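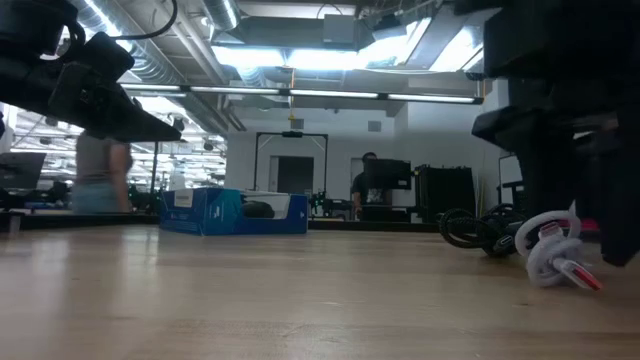 Starling mimicry: how many calls can one bird hold?

kaststead54
Our recordings from December are finally sorted - 174 clips, and one male does a curlew! Does he learn that from the real bird or from other starlings?

Tamix
Other starlings, I'd bet. We have no curlews near us and ours still do it.

salazar_64
Not convinced. Mine picked up a kettle whistle within weeks, so they clearly copy direct.

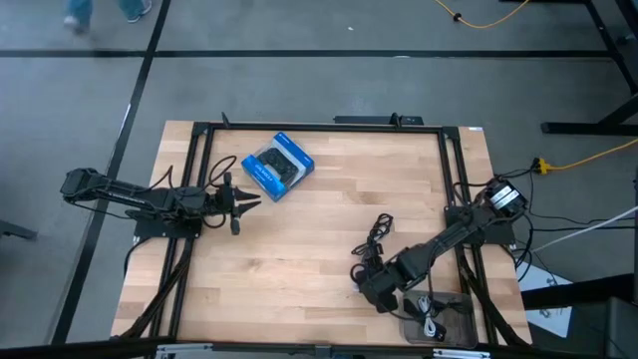

Boxed controller on the bench

Tamix
Fair point, but a kettle is loud and daily! Try slowing the clips down and comparing.

kaststead54
Doing that tonight - so excited!

Last updated: October 10, 2023
Contact | © Brustix Forums | Back to top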